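Project report, equipment planning unit
9 November 2023

# What does it cost to teach a gripper to fold laundry?

So the assignment was to plan the equipment side of a small automation project, from "we have an idea" to "we could place the order tomorrow." I picked household folding, mostly since I hate doing it, and I called the project Hirkasis (it was the name of a boat in a comic I drew in middle school, and it was free). The budget cap for everyone in the class was $3000. That sounds like a lot until you price your first gripper.

I want to be clear about what this report covers. It's the shopping, basically. How I decided what to buy, what to borrow, what to put off, and where I got my numbers wrong the first time. The software gets a short mention near the end because it eats into the budget through storage, and otherwise it's a different class.

## Where I started

My first list was a wish list. I opened a spreadsheet, typed in everything I'd ever seen on a lab bench, and added it up, and the total was so far over the cap that I closed the laptop and went to get a sandwich. A full robot arm was on there. So was a mobile base! I had a line for "spare arm."

The second list was better because I began with the job. The job is: pick up soft clothes in ordinary rooms, fold them, put them down. And the first thing that job needs is demonstrations, lots of them, done by a person holding the tool. You don't need an arm for that part. You need hand-held grippers, a camera on each, somewhere to put the recordings, and a bunch of clothes that behave differently from each other. Dropping the arm took the biggest number off the sheet and I felt like a genius for one evening.

Then I had to pick between one gripper and two. One is obviously cheaper. But try folding a sweatshirt with one hand and a pair of tongs. You can do it, sort of, by dragging it against the bed, and everything comes out as a lump. I went with two, and that decision shaped every other line in the budget.

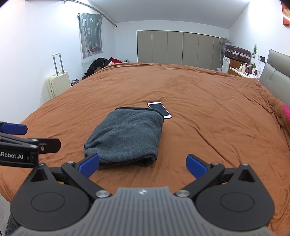 *Reading time: 4 minutes from here to the end*

Bedrooms are where I'd want most of the recording to happen, and planning for one changes the list more than I thought it would. A bed is a big soft surface, so the clothes sink in and the blanket comes up with the sleeve if you pinch too low. There are also all the other things people keep in a bedroom: suitcases, a fan, cosmetics on a table, a phone lying next to the clothes. I had a line in the second budget for a folding table, so that every session could happen on the same flat top. I cut it. If the point is ordinary rooms, then use the bed that's in the room and spend the table money on finger pads.

Which brings me to finger pads. I didn't have them in the budget at all until the third version! They looked to me like part of the gripper, the way tires look like part of a car, and like tires they wear. Soft pads are what hold the cloth, and a pad with a shiny spot on it lets thin fabric slide right out. I added a set of spares for each tool, plus one extra set for the drawer.

## Comparing suppliers

I got quotes from two places, Sirnen and Clarex, and I'll go through both because the cheaper one on paper wasn't the cheaper one in the end.

Sirnen sells the pair of hand-held grippers as a kit. The quote came to $1237 and it included the mounts, the cables, and one set of spare pads per side. Shipping was already in there. The lead time was 4 weeks, and they were upfront that it could slip if the pads were out of stock.

Clarex sells everything separately. Their gripper by itself was less than half the Sirnen kit price, so two of them looked like a bargain, and for a couple of days that was my plan. Then I started adding. Mounts were extra. Cables were extra, and a different length from the ones I'd assumed. Spare pads only came in a box meant for a workshop with a lot more grippers than I'd ever own. Shipping was charged per item. By the time the Clarex column had everything the Sirnen column had, it had gone past it, and I'd learned to never compare two quotes until they list the same stuff.

I will say Clarex answered emails much faster. If I were replacing one broken part in the middle of a project, I'd go to them.

## Storage, the sneaky one

Video is huge. I knew that in the way you know the ocean is big, and then I did the math on two cameras running at once, for session after session, and moved a good chunk of the budget.

My plan is two external drives, one to work from and one as a backup that lives somewhere else. I priced them at $125 each. I looked at online storage too, and the monthly price seemed tiny, but the project keeps its recordings past the end of the semester and a monthly fee keeps on going. A drive you pay for once. For a bigger group with several people uploading I'd probably decide the other way.

For labeling and keeping track of sessions I planned around Ojo, the logging tool our department already has set up. It costs the project nothing, so it's on the sheet with a zero next to it. I left the zero in on purpose – my first budget skipped everything free, and then I couldn't tell what I'd planned for and what I'd forgotten.

## What's on the final list

- Hand-held gripper kit, pair, from Sirnen: $1237
- External drives, two at $125 each: $250
- Session logging in Ojo: $0
- Clothes: borrowed, plus a small thrift store allowance
- Extra finger pads, one set beyond the kit
- Batteries and a charger
- Padded case for carrying the tools between homes
- Repairs and replacements: whatever is left under the cap

The last line is the one I argued with myself over. My first instinct was to spend it. There was a nicer camera I wanted, and the money was just sitting there in the sheet looking at me. But a hand-held tool gets carried up stairs and set down on beds and handed to people who've never held one, and there are a lot of small screws and pins in the joints. I left the money where it was.

About the clothes, a quick note, as I got a question on this when I showed the draft in class. Buying new clothes would be a mistake even if they were free. New shirts are stiff and they all fold the same. I want stretched-out necks, thick hoodies, pajama pants with a drawstring that gets into everything. Dark heavy fabric and thin pale fabric both need to be in there, and I'd rather have a messy bag of somebody's real laundry than a neat stack from a store.

## Scheduling the money

I'd assumed you buy everything on day one. My plan now has two orders. The first is the gripper kit and one drive, and that's enough to record and find out what's annoying. The second goes out after the first batch of sessions and covers the backup drive, the extra pads and the case. Until the second drive shows up, recordings get copied to the lab computer at the end of each session, and I put that in the plan as an actual step with a checkbox because I know myself.

Splitting the order does cost a bit more in shipping on the small items. I'm fine with that. The case is a good example of why: I had picked one out by the listed dimensions, and then noticed those were for the gripper closed and without its mount. I'd have bought the wrong size. With the second order I can measure the tools myself.

## What I'd change

I'd ask for quotes earlier. I spent too long with prices I'd guessed, and moving from guesses to real quotes meant redoing the sheet from the top.

I'd also plan for people's time. There's no line in my budget for it because the class rules said not to include one, but folding for an hour with a gripper in each hand is tiring, and somebody has to do it, and then do it again in the next apartment. Even snacks would be a start.

And the arm, the one I cut in the beginning? It's on a second tab now, labeled "later," with no price next to it. I haven't asked for a quote yet. I need to finish the pads order form first, and it wants a part number I still have to look up.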